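Bench notebook, Fernalness, August
Rehydration sachets, Simau returns

09.20. Started on the Simau file again. The covering note says 1,064 sachets handed out over the rainy months and calls this a strong result. Strong result of what? It's a count of things leaving a box. I've put a pencil line under the word "coverage" because the note uses it four times and never says who was covered, or what for. A sachet in a kitchen tin is not a child who has had a drink.

The part that concerns us is the follow-up. 122 households were asked to mix a sachet the way they normally would, and the field team took a small bottle of the result. Those bottles came here in the cool box. The question is simple enough: was the drink too strong, too weak or fine?

Settings for the meter as per the Psarras sheet. I don't much like the Psarras sheet. It gives a pass band that is wider than I'd want for a baby with diarrhoea, and it doesn't say where the band came from. I've asked before. For today I'm using it as written so the numbers can be compared with last season, and noting my grumble here so it's on paper.
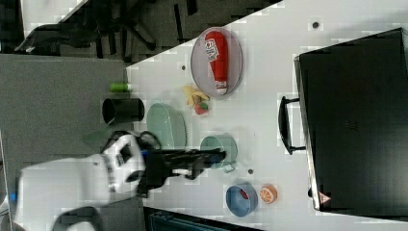
Calibration first. Made up two reference mixes, one at full strength and one at half. The Broltiteck meter read the full-strength mix well and the half-strength mix high. Rinsed the probe, did it again, same thing. The maker's leaflet says the reading is linear over the whole range. Maybe it is when it leaves the factory. Ours has been out in two rainy seasons and the probe cap has a chip in it, so I wouldn't swear to anything at the weak end.

That matters more than it sounds. The story in the covering note is that mothers are mixing correctly. If our meter reads weak drinks as stronger than they are, then some of the "correct" ones are weak, and we'd be helping the note to say what it wants to say.

10.45. Ran the first batch of 10 bottles. Values in the spreadsheet, tab 3, don't look at tab 2, that's the one with the old temperature correction still in it. Two of the labels had run in the damp and I can't tell a 1 from a 7. Left those out and wrote down that I left them out. Please nobody fill them in from the order they came out of the box.

Spread is wide. A couple are properly salty. One is so dilute that I tested it again from a fresh pour, and it came out the same. The middle of the batch looks all right, which is what the summary will quote, I expect, as an average. Averages are no use here. One drink at double strength and one at half will give you a lovely average and two badly treated children.

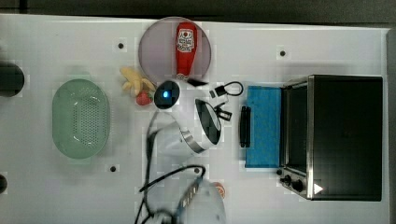
What I'd like to know is what people are measuring the water with. The sachet says one litre. The form has a box for "container used" and in most of the returns the box says "cup" or "jug" or has a tick in it. A tick! The person who designed the form presumably thought the training would take care of it. In the training the trainers use a marked litre jug which then goes back in the car with the trainers.

I'm also not convinced by "the way they normally would". Someone has come to your house with a clipboard and a cool box and asked you to mix the drink. You'll take more care than you would at three in the morning with a sick child on your hip. So whatever we find today is the best version. I'd want that sentence in the report, near the front, and I know it'll be moved to the back.

12.10. Put the above to Simau by message, more politely than I've written it. Also asked whether anybody kept a list of the containers, even a rough one on the back of a form.

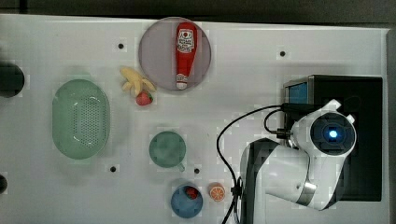

Simau replied within the hour, and not very pleased: the team had one morning in each village, the road was out twice, and a household that opens its door in the rain is doing us a favour, so no, they weren't going to ask to measure everyone's saucepans. They said too that the sachets are being used, they've seen the empty packets, and that it would be nice if Fernalness could once in a while start with the good news.

Fair on the road. Fair on the doors too. I've offered to draft a container question that takes less than a minute. The empty packets I'm less sure about. An empty packet tells me it was opened. It could have been opened for our visit, or split between three children, or half used and the rest folded over for later, which the leaflet warns against in very small print.

14.00. Second batch. Better looking, but these are all from villages near the clinic, where there's been more training and where people can walk over and ask. I'd expect them to be better. If the report puts them together with the far villages we'll get one comfortable figure. Asked for the two groups to be kept apart in the tables.

Checked the references again after the second batch. Full strength fine, half strength still high, no worse. Not going to correct for it by eye. Somebody needs to borrow the older meter and run the same bottles on both before we send anything out. Bottles are back in the fridge, bottom shelf, Simau written on the lid in green.
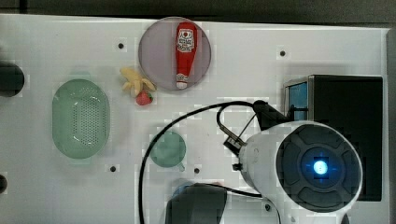 Draft of the container question, for comment. Ask the person to show what they poured the water with, then fill it from our marked jug and write down how much it takes. No names of containers, no tick boxes. "Bottle" on its own tells us nothing: the ketchup bottle lying on the plate is a bottle, and nearly as long as the plate is wide, and I still couldn't tell you from that how much water would go in it. Same with cup and jug. If it has to be shorter, drop the question on where the sachet was kept, which has never told us anything.

15.30. Things still open:

Where the Psarras pass band comes from. Third time of asking.
Second meter, same bottles, before the fridge space is wanted.
Whether the 122 were picked or were just the ones at home. The note says "selected". By whom, and how?
New probe cap from Broltiteck. Their site shows it in stock, which it also did in spring when it wasn't.

Not signing off the summary paragraph as it stands. Have sent back a version with "coverage" changed to "sachets handed out" throughout and the average taken out.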